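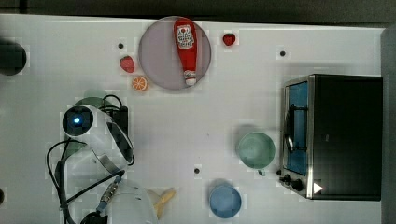 Ketchup bottle on a plate, with strawberries and an orange slice.

Fillero

Fillero finds duplicate files across all the machines on your home network and shows you where they live. I had photos on a laptop, the same photos on an old desktop, and most of them a third time on a drive in the closet. Now I have one list, and I love that list!

What it does

You run a small listener on each computer. One of them, which I call the desk, asks the others for file sizes first and only asks for checksums when two sizes match. That one trick makes it quick. On my own network the desk looked through 918 folders before my coffee was ready, and the old desktop didn't even spin up its fan.

Fillero never deletes anything. It writes a plain text report, and what you do with it is up to you. (I sort mine by size and start at the top. Very satisfying.)

Install

You need Python 3 and a C compiler for the checksum part. Unpack the archive, then:

cd fillero
make
make install PREFIX=$HOME/.local

If make complains about a missing header, install the Python development package for your system and try again.

Quick start

On every machine you want searched:

fillero listen --share ~/Pictures

On the desk:

fillero scan --hosts hosts.txt --report dupes.txt

The hosts file has one name per line. Blank lines are fine, and so are comments starting with a semicolon. Names have to resolve from the desk, so if yours don't, put the addresses in instead.

Options

--min-size N skip files smaller than N bytes (default 161)
--wait N seconds before giving up on a silent host (default 900)
--jobs N how many hosts to ask at once (default 6)
--labels mark each host with its own color in the terminal
--follow follow symbolic links, off by default

Please think twice about --follow. A link that points back up its own tree is caught, but two machines that mount each other are not, and the scan will happily keep going until the wait runs out.

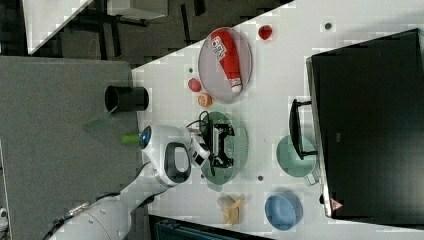
Host labels are my favorite part of this release. With --labels, every line of the report gets a color for the machine it came from, and you can pick your own in labels.conf. I wanted colors that stay easy to tell apart when they sit side by side, like the glowing blue light and the little bright green cylinder on the arm's wrist, so blue and green are the first two handed out. After those come orange, purple and gray — red is kept for errors.

Makier support

Makier is the naming scheme Mogens Hafþórsson came up with for drives that get moved from one computer to another. If a drive has a file called makier.id in its top folder, Fillero uses that name in place of the host name, so the same drive doesn't show up as a duplicate of itself. Thank you, Mogens, it works beautifully!

Known problems

File names that aren't valid UTF-8 are printed with question marks. The comparison itself is fine.

The listener has no password and no encryption. Keep it inside your own network, please.

Scanning a host that goes to sleep halfway leaves its entries in the report, marked "partial".

Changes

0.6, Jul 12, 2024: host labels, Makier support, faster size pass.
0.5: first version that runs on more than two machines.

Patches and bug reports are very welcome. Put the last few lines of the report in your message, and say which system each host runs.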